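Bench notes: the conveyor stop fault

Anyone who came through the Gerlach room in the first week of August will have seen the conveyor cell sitting with its power off and a note taped to the switch. It is running again, with limits, and this is the write-up that was promised to the people who share the room.

The task is a simple one. One arm puts foam blocks on the belt, the belt carries them along, and the other arm takes them off and drops them in the blue bin.

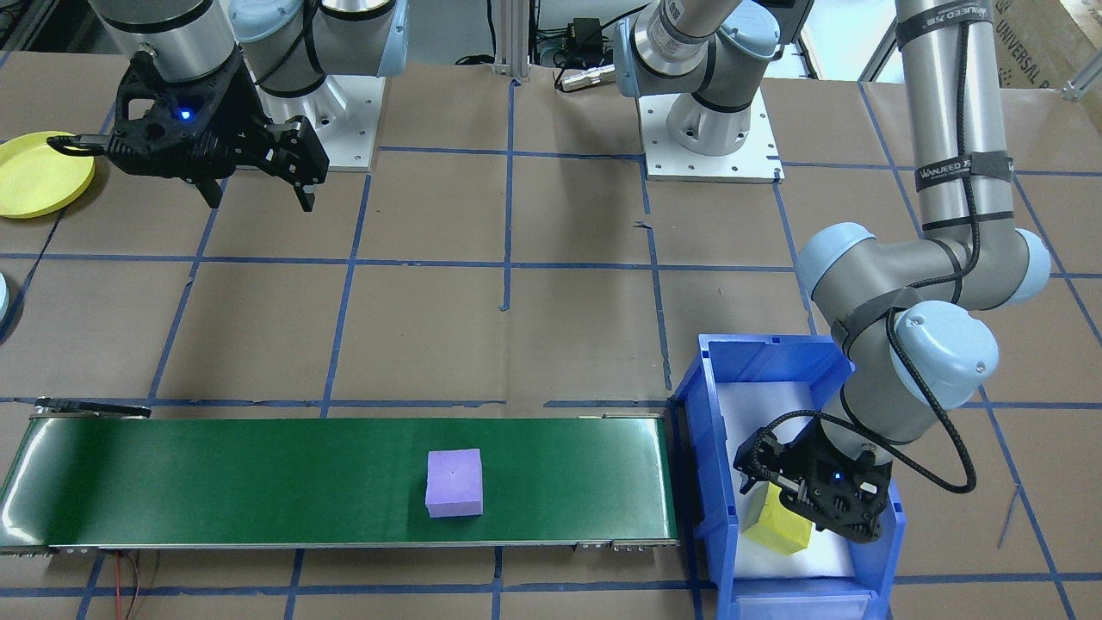
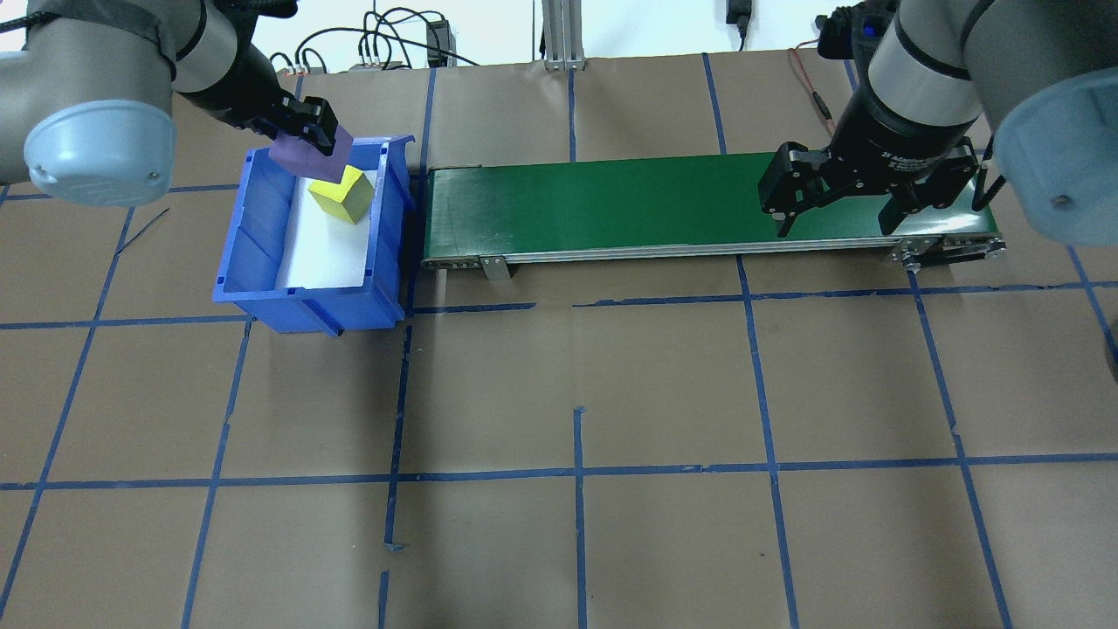
Block transfer on the conveyor cell. The yellow block is in the gripper in the first picture; in the second it is in the bin and the purple one is held over it.

The fault showed up during a long unattended sequence. Innes Cairns had set the cell to do 200 transfers and was at the next bench when the receiving arm stopped with its gripper closed over the bin. The controller had lost contact with the gripper and put the arm into a hold, as it should. The belt kept going. The loading arm also kept going, and it placed another block, and then another, until they were pushing against each other at the bin end and falling in on top of the held gripper.

Innes pressed the emergency stop. That cut power to both arms and left the belt running. It had to be switched off at the wall.

No one was hurt and the blocks are foam, so the damage came to one bent gripper finger. The part that concerns us is the stop button. Everyone in the room had been told that it stops the cell, and it did not stop all of it.

What we found

The belt motor came from an older Deludeo demo and still had its own power supply. When the cell was put together in the spring, the two arms were wired through the stop circuit and the belt was left on its separate supply until a spare relay came in. The relay arrived. It was put in a drawer and the job was never written down, so it was not on the list when the cell was signed off. The sign-off test consisted of pressing the button while the arms were moving and the belt was off.

The lost contact with the gripper was a separate problem. A connector at the wrist had worked partly loose, and it opened up when the arm reached down and the cable pulled tight. We could repeat it by hand. In 30 reaches to the bottom of the bin it dropped out 8 times. After the connector was replaced and the cable given more slack, the same test was run again with no dropouts.

The third problem is in the task software, Jasine. The loading arm had no check on the other arm. It worked on a timer, and as far as it knew everything was fine.

What has changed

The belt supply now goes through the same stop circuit as the arms. One press cuts all three, and none of them restarts when the button is released. You have to reset at the panel and start the sequence again.

Jasine now holds the loading arm and stops the belt if the receiving arm goes into a hold for any reason. This is a software stop and should be treated as a convenience. It does not replace the button.

Gripper cables on both arms have been rerouted. Please do not tape them down tighter to tidy them up. The loop is there on purpose.

Still open

There is no sensor at the end of the belt, so the cell cannot tell when blocks are backing up. Grimard has quoted for one and we are waiting on delivery. Until it is fitted, sequences are limited to 19 transfers, and somebody has to be within reach of the button the whole time. Being at the next bench does not count.

The other two cells in the room were checked for equipment on separate supplies. One had a work light on its own plug, which is fine. Neither had anything that moves.

If you are adding a motor, a feeder or anything else that moves to a cell, it goes on the stop circuit before it is switched on, and the stop test gets repeated with everything running at once. The test sheet has been changed to say so, and old copies should be thrown out. New ones are in the tray by the door.

Questions about the wiring should go to Innes, who also has the bent finger if you want to see it.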